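Home Notes Downloads Contact

# wuvwood-windows — README

22nd July, by Kanchan Vishwakarma

Quick one. Notes + pictures on dusting windows and sills, ground floor, Wuvwood house. Part of the bigger Flurwood housekeeping set but you can use it alone. Hidayah Oei did the labels, I did the folders, so blame me for the folders.

## What's in it

- 202 pictures, all indoors looking at or near a window
- 154 of them labeled, the rest are in `unsorted/`
- 15 short text notes, one per window
- `windows.csv` — window name, room, which tool, part of window being dusted

Labels are plain words. `glass`, `bottom rail`, `side jamb`, `sill`, `latch`. Tool is `duster`, `dry cloth` or `brush`. No damp cloths in this round, those are in the June folder and the naming is differnt there (sorry, will fix).

## About the dusting

Order we went by: top rail, sides, glass, bottom rail, sill last. Dust falls so you don't want to do the sill twice. Long strokes on the glass, short ones in the corners. Shake the duster out outside, not over the sink.

The big shaggy gray microfiber one is the main tool. Good on flat glass and along rails. Fat head though, so tight corners get skipped, go back with the brush. Hold it low on the handle or it flops.
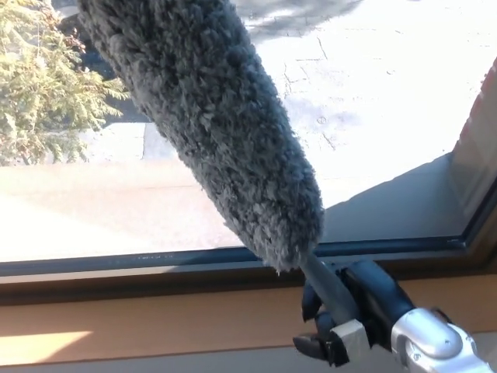
Strong sun is a mixed thing. Shows up streaks and lint nicely, but whatever is outside goes pale and the edges of the frame get lost in shadow. If you are sorting by what's visible outdoors, don't trust it much. Hidayah marked the worst ones `bright` in the last column. She was strict about it, I would have marked fewer.

Where the duster covers most of the window, label is the part nearest the tip of the head. Not the handle end. We changed our minds on this once, so 3 of the early notes still say the opposite — the csv wins.

## Known problems

- "Bottom rail" and "sill" got mixed up on the stair window. Checked, mostly fixed
- Two spellings of Risia in the room column. Risia is just what we call the back room
- Curtains: not labeled at all. Didn't have time
- File dates are from the copy, ignore them

## Using it

Fine for teaching, sorting practice, housekeeping guides, whatever. Credit Flurwood. Don't post the room plans, they're only in there so you can find which window is which.

Xiao folder is next, thats shelves and lampshades, same dusters. If a label looks wrong send me the row and what you think it should be — no need to write a whole report.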